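Search this site
Enter keyword Go

Bistetti two-tier produce stand, short review

Bought it in March, writing this on my lunch so bear with me. Paid 296 with delivery. Not cheap for something that holds onions.

Assembly first. Took me nearly 2 hours. Instructions are one sheet, tiny drawings, no words. Bolts fine, allen key awful, used my own. Left rail went on backwards the first time. My fault probaly.

Weight limit on the box says 20 lbs per tier. Had more potatoes than that on the bottom, no sag so far. Wouldn't push it.

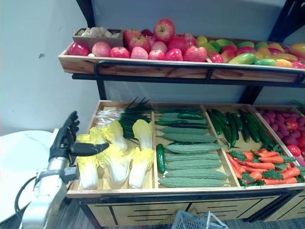
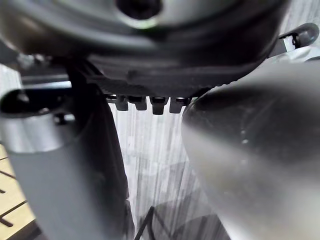
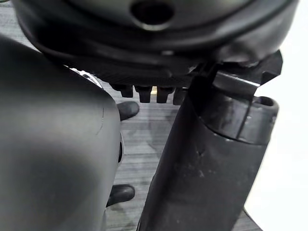 Cleaning. Wipe, dry, done. Don't soak the trays, the finish on mine went cloudy in one corner after a spill sat overnight. Onions and potatoes want to be apart, so onions up top. Bananas bruise on anything flat, still hang mine.

Compared with the Hillis rack I had before: sturdier, heavier, takes more floor. The Hillis had wheels and I do miss thm. Phelan makes a cheaper one, under 100 I think, but it wobbled in the store.

Would I buy again? Yes, on sale. Four stars. One off for the allen key.

Comments

pantrymoth: does it fit next to a fridge or is it too deep

ldk_77: Mine came short one bolt. They mailed it, no fuss.

greenbin: got the Phelan, wobble goes away if you tighten it twice

Recent reviews
Torix bread box
Hillis rolling rack, one year later
Phelan wall hooks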